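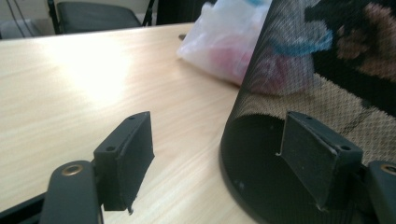 How to Clean a Light Wood Table and Anything Mesh You Keep on It

I love a pale wood tabletop! It bounces light all over the room, and the grain looks great with black accessories. It also shows every smudge, so I have a quick routine that takes me 3 songs, start to finish.

What you need:
2 soft cloths (microfiber is great)
A drop of dish soap in a bowl of warm water
A soft, dry paintbrush

Start with the mesh. Lift it off the table and brush it from the top down, inside and out. Fine black mesh holds on to dust like you wouldn't believe, and a paintbrush gets right into the weave – so satisfying! Go over the rim with a damp cloth and let it dry on a towel.

Now the table. Dip a cloth, wring it out hard, and wipe with the grain, never across it. Dry as you go with the second cloth. Then crouch down until you catch the glare from the window, and any streaks you missed will jump right out.

Sticky spot? Lay the damp cloth over it for a minute, then wipe again. Please skip the scouring pad (I learned that on my old desk, and Tamsin Nakamura still teases me for the dull patch).

Put the mesh back once its rim is completely dry. I do mine every other week, more often in June when the windows are open.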